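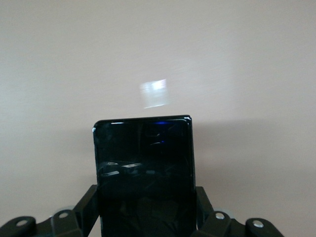 Wrist view: a phone held upright between the fingers during the handling tests.

Filtico Grasp 2 review: good planning, fussy setup

6 min read

Filtico Grasp is a software package for arms with a two-finger gripper. It takes the feed from a wrist camera, finds the object, proposes grasps, plans the motion and runs the closing of the fingers. You bring the arm, the gripper and the camera. I have been using version 2 since November on the bench at our shop in Dresimden, where most of the work is sorting and testing returned electronics. Before that we ran Fekum, and I will compare the two where it makes sense.

We paid for our license. Filtico did not see this review before it went up.

Installation

The installer runs on Linux only and wants a clean machine. On a machine that already had other robot software, it replaced two shared libraries without asking and broke our logging. On a fresh system it went through without trouble. I would start with the fresh system and save the evening.

Hand-eye calibration is much better than in version 1. You fix the printed target to the table, press start, and the arm goes through its poses by itself. At the end you get an error figure and a plot for each pose, so you can throw out a bad one and solve again without moving the arm. Fekum makes you repeat the whole set. The one thing missing is a reminder to recalibrate after the camera mount has been touched. The software has no way to know, but a simple date next to the calibration file would help.

Perception

Most of what we pick up is phones, and phones are hard. A dark glass front gives a depth camera very little to work with. What it does give back is often wrong, as the glass mirrors the lights and whatever else is in the room. In the view at the top the screen is almost black, with a few pale streaks of reflection on it and a small blue glint near the top. There is also a soft patch of white light on the wall just above the phone. An older edge detector will happily take a patch like that for part of an object.

Filtico handles this in two steps. It first finds the outline in the color image, then fits a flat slab to it and ignores depth readings inside the outline that do not agree. You can turn this on per object class under "Reflective surfaces". It is off by default, and the manual mentions it only in an appendix. With it off, the grasp point wandered from one try to the next. With it on, it settled down.

I ran 700 picks over the test period, all phones and small tablets, with the reflective option on. Of those, 47 failed. Most of the failures were black devices lying on a dark mat, where the outline itself was poor. Changing to a light mat fixed a good part of it, and I wish I had done that first. Clear cases are still a problem. The outline follows the case on one side and the phone on the other, and the fingers come in off center.

The wrist camera also sees the gripper. Filtico masks out the fingers and linkages using the gripper model, and this works as long as the model is right. Ours is not on the supported list, so I had to draw the mask by hand for several finger openings. The mask editor is slow and has no undo. Save often.

Grasp planning

The planner is the best part of the package. It scores each grasp and shows you the score in pieces - reach, contact, clearance, expected slip - so when it picks something odd you can see the cause. You can also change the weights and replay a recorded pick to see what the planner would have chosen. I used replay more than any other feature.

For tall, flat items you can set a preferred grip zone. I set ours to the lower third, with one finger on each long edge, to leave most of the screen clear for the inspection camera. The planner respects this unless the zone is blocked, and then it tells you so in the log. Fekum treated the same kind of setting as a suggestion and dropped it without a word.

Motion is smooth enough. Planning takes around 2 seconds on our machine for a normal pick. Cluttered bins take longer, and there is no way to set a hard limit. If your line runs to a fixed cycle, ask about this before you buy.

Grip control

You can close by position, by force or by a mix. The mixed mode is the one to use for phones. It closes quickly to the expected width and then creeps in until it reaches the force you set. The force figure is only as good as your gripper's own motor reading, so treat it as a relative number and tune it with a scrap device.

Slip detection uses the camera. It tracks the top edge of the object against the background and tightens if the edge moves. Against a plain wall there is little background to track, and I got false alarms when the room lighting changed. Lowering the sensitivity one notch was enough for us.

Tooling and support

The scripting interface is plain Python and the examples run as written. Logs are text files you can search. The Cárdenas plug-in, which sends pick results to our inventory system, works but stops without an error if the network drops. I wrote a small script to restart it.

Support answered every question I sent, usually the next day. The manual needs an index.

Should you buy it?

If you handle shiny or dark objects and have a supported gripper, yes. The reflective option and the replay tool are worth the price to us. If your gripper is not supported, plan on a few days for masks and tuning. If you pick cardboard boxes all day, Fekum costs less and will do the job.

We are keeping ours. The next thing I want to try is the multi-camera mode, which needs a second license.

We use cookies to remember your settings and count visits. By continuing to read this site you agree to our cookie policy.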